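Small Pans and Lids - Your Questions
Jan 11, 2026
By the Meria kitchen desk

We get a lot of mail about small saucepans. More than about anything else we sell, and most of it is about lids. Answers below, in no special order. Will add more as they come in.

What counts as a small saucepan?

For us, anything you'd use for one or two people. Sauce, an egg, melted butter, a cup of milk, leftover soup. If you can lift it full with one hand and not think about it, it's small. The shop lists them all under Dromus, which is just our name for the little-pan range, don't read anything into it.

My lid doesn't fit the pan it came with. Did I get the wrong one?

Maybe. Check first that it's sitting flat. A lid with a metal rim can catch on one side and look too big when it's only tipped. Lift it, hold it level, put it straight down. If it still rocks, turn it a quarter turn and try again. Still rocking after that - write to us with your order number, we'll swap it.

Can I buy just the lid?

Yes for the current sizes. No for anything from the old Flilska line, we ran out and they're not coming back. Measure the inside of the pan at the top, wall to wall, not the outside edge. People send us the outside number all the time and then the lid drops in or won't go on.

Do the lid and the pan handle have to match color?

No. Mix them if you want. We pair blue with blue in the shop because it looks nice and it makes it easier to find the right lid in a full drawer.
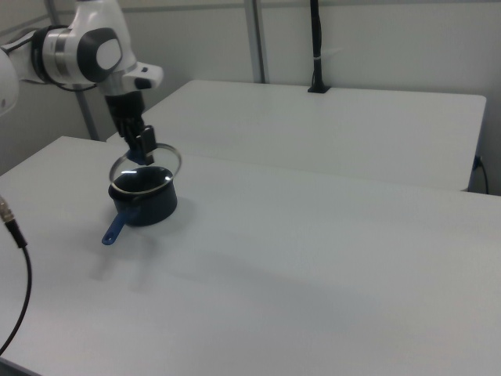
Sort lids by size before anything else, then by color if you have a few the same. Upright in a rack is best. Flat in a stack works too but you'll always need the bottom one. If the drawer is shallow, keep the lid upside down on its own pan and put the next pan somewhere else, don't nest on top of a knob or a tab. That's how handles get loose.

Which way should the handle point on the stove?

In toward the back or to the side, never out over the edge of the stove where a sleeve or a kid can get it. Also not over another burner that's on. Plastic handles don't like that. When you set the pan down on the table it matters less, but still turn it away from the side people walk past.

Are plastic handles OK in the oven?

No. Please no. Ours aren't made for it and we'd say the same for most. If the recipe finishes in the oven, start it in something else or tip it into a baking dish. We had one customer ask about 70 minutes on low. Still no.

How do I get a hot lid off safely?

Tilt it away from you so the steam goes out the far side. Then lift. Dry towel or mitt, not a damp one, damp lets the heat right through. Don't put it rim down on a cold wet counter straight off the stove, wait a bit or use a trivet.

Lid is stuck on. Help

Happens when the pan cools with the lid on. Put it back on low heat for 2 minutes and it should let go. Don't pry with a knife, you'll bend the rim and then it really won't fit. If the lid has slipped down inside the pan (wrong lid, see above) same thing, warm it gently, then wiggle.

Dark pans - how can I tell when they're clean?

By feel mostly. A dark inside hides brown bits. Run a finger around the bottom corner where the wall meets the base, that's where stuff stays. Warm water, dish soap, soft sponge. For burnt milk fill it with an inch of water and a spoon of baking soda, simmer, leave it to cool, wipe. No steel wool. We know it's tempting.

Can it go in the dishwasher?

Check the bottom of the box. The newer ones yes, top rack. Older ones by hand. Lids can go in either way, but dry the rim with a towel after, water sits in the fold of the metal and leaves spots. Vinegar takes the spots off.

The hole at the end of the handle, is that just for hanging?

Yep. Any hook that fits. Hang it away from the stove if you can, pans over the burners get greasy and then you're washing a pan before you use it. Lids mostly can't hang, so put the rack close by or you'll end up with pans on the wall and lids on top of the fridge.

My handle wiggles.

If there's a screw, tighten it by hand, quarter turn at a time. Too tight cracks the plastic. No screw, or it keeps coming loose: stop using it and write to us.

What do I get in the Ignacio set?

Two pans, both with lids. No spoon, the spoon was a holiday thing and it's finished. We still get asked becuase the old page was up too long, sorry. Item 131 in the printed list if you're ordering by mail.

How long to send something back?

Read the slip in your box, the dates are on there. Unused is easy. Used and faulty is also fine, just wash it first please. Pack the lid seperate from the pan, paper between them, or it scratches on the way and then we can't tell what was wrong with it to begin with.

Can you sharpen / recoat / repaint an old pan?

No, none of those. A local shop might do recoating but it usually costs more than a new small pan.

Question not here? Use the form and put the pan size in the first line. Replies are slow on weekends.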